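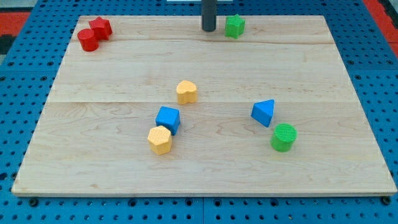
The board, with the reds together in the far left corner.

I finished my stint at Spanos in August and a few people have asked what I was doing there, so I am writing it down while I still remember the details.

The short version is that I pushed blocks about on a board with a robot arm, using a hand controller, for most of the summer. The arm is called Risto. It only had the one grey rod on the end for this job, no grabbing, so everything had to be done by nudging. Each go started with an instruction on the monitor, something like "move the green star next to the yellow heart", and I did it, pressed the button to end the recording, and the next one came up. The idea is that the software sees enough people doing it and learns to do it on its own.

The target was 2,000 good recordings. We ended on 2,005, after 114 had been thrown out for one reason or another. That total is for both of us. The other person was Panagiotis Andreadis, who did mornings while I did afternoons, with an hour at midday when we were both in and could argue about how to do corners.

I had used a games controller before and thought that would help. It did a bit. What I was not ready for was how little you need to do. The first day I shoved everything. You push the stick, the arm lags very slightly behind you, you push harder because nothing is happening, and then the block is on the far side of the board. Panagiotis told me to let go of the stick as soon as the rod touched the block, wait, and then start again. It felt silly and slow but it worked, and after a week I had stopped noticing the lag.

The shapes all behave differently. The cube is easy if you get the rod in the middle of a face, and it turns on you if you don't. The stars are good because the rod sits in the gap between two points and stays there — you can take a star a long way in one push if you start in the right gap. The heart has the same sort of notch at the top, but only the one, so you spend a while turning it round first. Cylinders are the worst. There is nothing to push against and they slide off to one side, and if you correct too late you go round them in a circle. I did one green cylinder run that took so long the recording timed out.

The triangle I never got the hang of. Pushed on a flat side it goes fine. Pushed near a corner it spins and ends up where it was.

Setting up the starting positions was done by hand. You moved the arm back, leaned over and put the blocks where you liked, the only rule being not to make them neat. This is harder than it sounds. I always left the bottom of the board clear without meaning to, I suppose because that was the bit nearest to me, and when they plotted the starting positions my afternoons had a big hole in them. After that we had a printed sheet of layouts to follow for part of each session, and the rest was free choice.

Pairs of the same colour were another habit. Anyone tidying up puts the two reds together. I did it, Panagiotis did it, and a visitor who had been in the room for five minutes did it. Some of the instructions asked for exactly that, so it was no good starting with it already done, and more than once I read the instruction, looked at the board and found there was nothing to do.

Most of the rejected recordings were dull mistakes. I moved the right shape in the wrong colour. I finished the task and then carried on fiddling to make it look nicer, and the fiddling went into the recording. One whole batch went because the board had been put back slightly turned and the camera had to be set up again. The board is held at the front corners, and one of those had not been done up properly. That was me.

The part I liked least was the controller software, Arkel, which is fine when it is running but has to be started in a certain order. Arm first, then the controller, then the screen. If you start the screen before the controller it looks perfectly normal, lets you do the whole task and saves an empty file. There is a note about it taped to the monitor now.

Towards the end they let us watch the arm try it without us. I had been looking forward to this and it was odd to see. It did the stars well. On the cylinders it did the thing I do, going past on the left and coming back round, which I had assumed was just my bad driving and would get averaged out. Panagiotis goes past on the right. It never did it his way while I was watching, and he was a bit put out about that.

It also paused before touching anything, the way he had taught me to. For some tasks the pause went on for up to a minute, and we stood there waiting to see if it had stopped for good. The engineers were less pleased with that than I was, and I think they have since cut most of the pauses out of the data.

They are starting on two-block instructions in the autumn, where you have to move one thing out of the way before you can move the other. I have said I will go back for a few weeks if the dates work. The bus to Jirkbridge has changed its times, so I would need to swap to mornings, and Panagiotis has not said yet whether he minds.

If anyone reading has done this sort of work with a proper gripper I would like to know how it compares. I am told picking up is easier than pushing, at least with cylinders, and I would like to believe it.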